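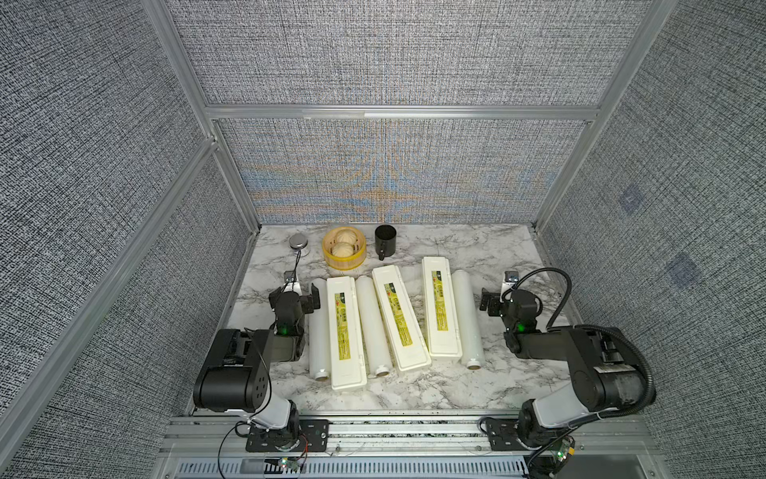 Buns, mug, jar and boxes and rolls at the Nindstead open day.

Home | Visits | Food | Odds and Ends | About

I have been to Nindstead twice now, both times on purpose. The open day runs every June in the old Fokance building, and this year the theme was household goods, which covers a lot of ground and got me out of the rain.

You go in past a desk where they hand you a sticker and a map. The map shows 7 rooms. Two were locked. The first one I could get into was given over to doorstops, and I gave it the time it deserved.

The tabletop displays were better. My favorite was a marble one, white with gray veins, inside gray fabric walls that gave it the mood of a very small office. Somebody had set out two steamed buns in a bamboo basket, with a lidded glass jar on one side and a black mug on the other. In front of the buns lay long white boxes and white rolls with cardboard cores, mixed up together and pointing more or less at the visitor. I have seen wedding buffets with less thought in them.

I can't tell you what was in the boxes. The labels didn't say, and the woman next to me had a theory about foil that she wanted to share at length. The buns had nicely pleated tops, the kind I have tried to make at home and ended up with something closer to a knotted sock. I stood there long enough to get hungry, then went looking for lunch.

Lunch was the Oddsson counter on the second floor. Soup, bread, a cookie the size of a coaster. No buns. I asked. The man at the register said people had been asking since 10 a.m. and went back to his soup.

In the afternoon there was a talk on the history of the Nivach jar lid. It was scheduled for 50 minutes and used all of them. There were 500 chairs in the hall and I had my choice of nearly every one.

Parking is free if you get there early. Wear the sticker on something you don't love, it takes the fuzz off a sweater. I'll probably go back next June for the two locked rooms.

14 shares | 3 comments

breadandwater: The lid talk was better last year. They had slides.

marge_k: I liked the doorstops!!

tollbooth: Did you try the soup at Oddsson? Mine was mostly celery.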